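How to Keep Apples Through the Winter Without Buying Anything Silly

Every fall somebody tries to sell me a gadget for storing apples. There are sachets, there are clay discs, there is a plastic ball called the Vendach that sits in the crisper drawer and is supposed to double the life of whatever is near it. I tried one for a season. The apples next to it went soft at the same time as the apples without it, and I was out the price of a decent pie dish.

What follows is plain. It won't give you orchard-fresh fruit in March, and I don't believe people who say theirs does.

Step 1. Start with the right apples

Late-season apples keep. Early ones don't, whatever you do to them. If the variety ripens in summer, eat it or make sauce. Thick skin and a sharp taste at picking are good signs. Sweet and thin-skinned means you have a few weeks.

Supermarket apples are a gamble. They may have been in storage for months before you saw them, and the sticker won't tell you. I buy from a farm stand and ask when the fruit was picked. If the person can't say, I buy enough for the week and go home.

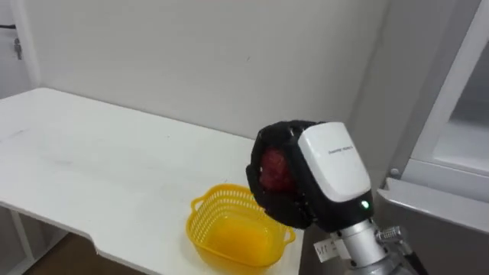

Step 2. Sort harder than you want to

This is the step people cheat on. One apple with a bruise will take its neighbors with it, and the bruise you decided was "probably nothing" in October is the brown mush you find in January. Take each one in your hand and turn it all the way around. Look at the stem end, where worms and rot like to hide. Missing stem? Eat it soon. Small press mark? Same pile.

Expect to reject a lot. Out of my last big haul of 354 I was annoyed by how many failed, and my neighbor Dede Baidoo, who is less fussy, kept nearly all of hers. She was throwing them out by the bucket before New Year.

Don't wash them before storing. I have read advice to dip them in vinegar water first. I ran a batch that way and saw no difference, except that it took all afternoon and the kitchen smelled like a pickle jar.

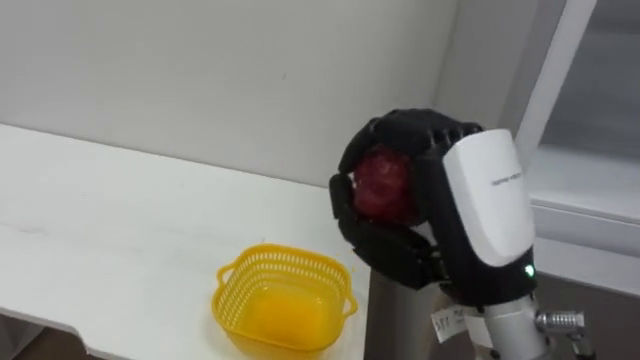
Step 3. Wrap them, or don't

The old method is a sheet of newspaper around each apple. It does help, mostly by keeping a rotten one from touching the next. Is it worth doing for every apple? I doubt it. I wrap the ones I mean to keep longest and lay the rest in a single layer with a bit of space between them.

Skip glossy magazine pages. They trap damp.

Step 4. Find somewhere cold

Cold matters more than everything else on this page put together. You want it just above freezing, and a little humid. An unheated garage or a north-facing mudroom can do it, but put a cheap thermometer in there for 12 days before you trust it. My garage felt cold to me and was far too warm every afternoon.

If all you have is a fridge, use a drawer and a plastic bag with a few holes in it. Keep the apples away from carrots and leafy greens. Apples give off ethylene gas, which turns carrots bitter and greens yellow. That part of the folklore is true.

Keep them away from potatoes too. Advice on this one goes both ways, and I've stopped arguing about it. The apples pick up an earthy taste, and that's enough for me.

Step 5. Check them

Once a week, go through the lot. It takes 15 minutes. Use your nose first, since rot has a sweet, boozy smell you'll catch before you find it. Pull anything soft or wrinkled and cook it that night. Wrinkled apples make perfectly good crumble, and I'd put mine up against one made with fresh fruit any evening you like.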